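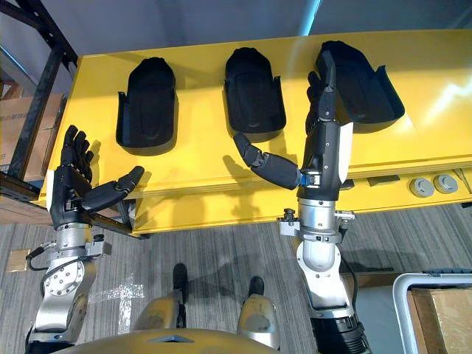

Viltcombe Arena – Progress Report to the Aebischer Fund
24 Mar 2026

Work on the lower seating bowl is on schedule. Crews have replaced 600 seats on the east side, and the 146 seats behind the north goal will follow once the new railings are in. The arena stayed open throughout, with two hockey games moved to the afternoon.

The ice plant took longer than planned. Briltell delivered the second compressor eight days late, and Wendelin Widmer's crew made up most of that time by working evenings. The final pressure test is still to be done.

Spending stands at 63 percent of the grant. The one item over budget is the loading dock door – the old frame had rusted through and had to be cut out. Neelam Kashyap has sent the revised figures separately.

Concert bookings resume in May. Cempaka Khoo is still waiting for the city to sign off on the west exit stairs, and we need that before we can sell the upper level.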